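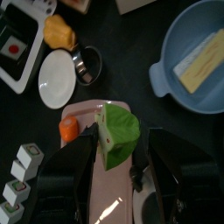

Carter Beaudoin wrote under my last post that hand guiding beats remote control every time, and that I'd be silly to pay for the Morketti leader arm when I could grab the robot by the elbow for free. Well Carter, I bought it anyway!

I've had it for a month now and I'm mostly happy. You move the small arm on your side of the desk, the big one copies you, and Florix saves the whole thing as a demo. Setup took me one evening (plus a second evening for the cable I plugged in backwards). My practice table is all toy food - a cabbage or lettuce wedge, a carrot, a pepper, a pink tray, a blue-grey pan - and it's a good test, with so much stuff crammed close together.

Hand guiding still feels more natural to me, but my own arms kept ending up in the recordings. With the leader arm I sit back and watch the wrist view. Squeezing is the hard part. The trigger has a tiny lag, so my first 21 demos were full of fumbling and I threw them all out.

Gripes: the trigger spring is stiff, my thumb hurts after an hour, and the manual skips calibration completely. Florix also stops at 1,000 demos per project unless you upgrade, and the warning is easy to miss.

I'd still buy it again, but try to get the softer spring if they have it in stock.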